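Moltgate Shared Workshop forum > Builds in progress > Book-pulling arm, week whatever

stulter_dan
04/03/2025
OK, the arm can read spines now and I am way too happy about it! Quick recap for anyone new: hobby arm on the end bench, two-finger gripper, little camera mounted at the wrist. The goal is to ask for a title and have the arm tip that book out and hand it over. Text reading runs on the old laptop under the bench. I printed new fingertips last night (the fourth set, thinner at the ends) and they slide into gaps the old ones just bounced off.

pegboard_annie
Love this. What's the reach now? Last I saw it couldn't get past the second upright.

stulter_dan
304 mm from the base with the new forearm. The old one was 271. Doesn't sound like much but it opens up the whole middle of the shelf.

rernberg77
Fun project, but I still think you're doing it the hard way. Stick a printed tag on each spine and skip the text reading. You'd be finished by now.

stulter_dan
I'd be finished and I'd have tags all over my books – no thanks. Also reading real spines is the part I like.

Songül Yalçınkaya
With rernberg on speed, with Dan on everything else. Tags are great for parts bins, and I'd hate them on novels. Dan, have you tried searching for any scrap of the title and the author together? Half a title plus a first name is usually enough on a home shelf.

stulter_dan
That's what I switched to! It looks for partial matches against my list of 194 books. Grabbed one from the wrist camera so you can see what it gets to work with: 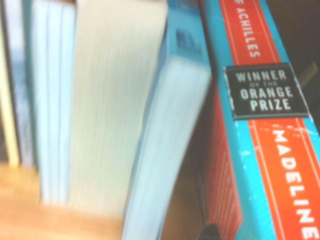
Wrist cam view, "F ACHILLES" and "MADELINE" on the spine

So it gets the tail of the title and the author's first name, and the list fills in The Song of Achilles. The prize sticker goes in as text too, so I'm adding a short list of words to ignore.

mackay_bench
Super cool. Your left side is really washed out though, and there's a lot of blur. Lock the exposure and let the arm sit still before you take the shot.

stulter_dan
Yeah, fair. I have it waiting 160 ms at the moment. Will try doubling it.

rernberg77
Tags don't care about blur nearly as much. Just saying :)

Songül Yalçınkaya
They do at that angle! Look how far that spine is leaning. I'd rotate the crop to match the spine before reading it. I have a bit of code for that from my label sorter, will post it tonight.

stulter_dan
Yes please! Next job is the grip. Thick books are still a fight, so I may try rubber on the fingertips.

pegboard_annie
Bike inner tube and contact cement. There's a box of scraps by the drill press, help yourself.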